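Shared workshop build moves hand-held gripper work into ordinary bedrooms

July 2024

The Flolside shared workshop has moved its hand-held gripper build out of the bench area and into members' homes, where the tool is being used to sort small household goods into and out of boxes. The work is led by Xiomara Schumacher, a machinist by trade, and is documented on the workshop's build log under the name Breller.

Breller is a two-part project. The first part is a fixed arm, still under construction at the workshop, which will eventually carry a parallel-closing gripper on a shop-made wrist. The second part is the collection of hand-guided examples that the arm's control software will be trained on. A person holds a gripper by its handles, squeezes to close the pads, and carries out a task while a camera on the tool records what the pads are doing. The arm is meant to reproduce the motion later without the person.

The fixed arm has been slow. Its base plate was cut twice after the first set of mounting holes came out oversized, and the elbow joint is waiting on a replacement bearing. Schumacher decided in the spring to stop holding the recording work for the hardware. "The arm doesn't have to exist yet for the examples to be good," she wrote in the log. "The pads have to be the same shape and they have to open to the same width. The rest can catch up."

Early recordings were made on a plywood bench with wooden blocks and plastic cups. The log gives the count as 149 usable takes, all on the same surface and under the same overhead light. When a member ran a trial model on them, it handled the blocks well and failed on nearly everything else. A bagged item was the worst case: the model treated the loose edge of the bag as the object and closed on it, so the contents swung free.

The group's answer was to change the rooms and the objects and leave the gripper alone. Members now record at home on whatever surface is available, with soft, bagged and carded goods in place of blocks. The packing task uses an open cardboard box set on a bed, and the objects are a mix of toys, fabric items and small packaged goods.
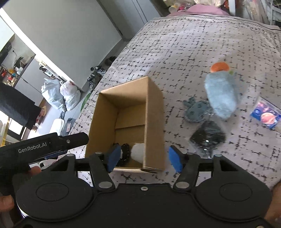
The foam pads spread in front of the open box, with a plush toy and packaged items beside it on the bed cover.

A bed is a harder surface than it sounds. The cover gives under the box, so the front wall tilts when something presses on it, and the height of the rim changes during a take. On the bench the rim height was constant and the model had learned to depend on it. Schumacher regards the movement as useful data and has asked members not to put a board under the box.

Tall flaps are the second difficulty. With the flaps folded down, a gripper can come in low over the rim. With the flaps up, the operator has to lift higher, tip the tool and lower it between the walls. The log asks for both, recorded as separate sets, and for the box to be turned a quarter between sets.

Soft items need their own handling notes. Plush compresses a long way before it resists, and operators tend to keep squeezing until it does. The current advice is to close until the item lifts and then hold — any further travel is recorded as part of the grasp and the arm will copy it. Carded goods are the reverse. They slide along the foam if taken flat, and members are told to pick them up by the edges.

Foam wear is tracked as well. Pads are inspected after every 20 takes and replaced when the surface starts to shine or a corner lifts. Spare foam is cut on a scroll saw at Flolside from sheet bought from Sutow, a local packaging supplier, and fixed with double-sided tape. Glue was tried first and abandoned, as it stiffened the back of the foam and changed the way the pads met.

Each session is limited to 10 minutes of recording. Schumacher set the limit after noticing that takes made late in a long session were shorter and rougher, with the operator dropping items from above the box where earlier ones had been set down. Those takes were removed from the set. A member can record a second session the same day after a break.

The processing side is modest. Files are copied to a desktop machine at the workshop, trimmed at both ends, and checked by a second member before they are added. A script written by the group, called Mbeki after the folder it first lived in, flags any take in which the pads never fully open or the tool is set down midway. Flagged takes are reviewed by eye, and most are dropped.

Rooms are left as they are. An early draft of the instructions told members to clear the background, and that line has since been struck out. Schumacher's reasoning in the log is short: the trial model had only seen a bare wall, and it lost track of the box when a shelf came into view. Members are asked only to keep mail, screens and family photographs out of range of the camera.

The target for the home set is 100 takes for each class of object before the next trial model is run. Soft goods are closest to that number. Bagged goods are furthest behind, in part because many takes are rejected when the bag catches on a flap.

Work on the arm continues in parallel. The wrist bracket has been machined and fitted, and the motor for the gripper has been run on the bench without a load. The replacement elbow bearing is on order. Schumacher expects to have the arm standing in November and plans to use the same kind of open box for its first test, on the bench and then on a mattress borrowed for the purpose. The build log is open to read, and cutting drawings for the foam pads are posted with it.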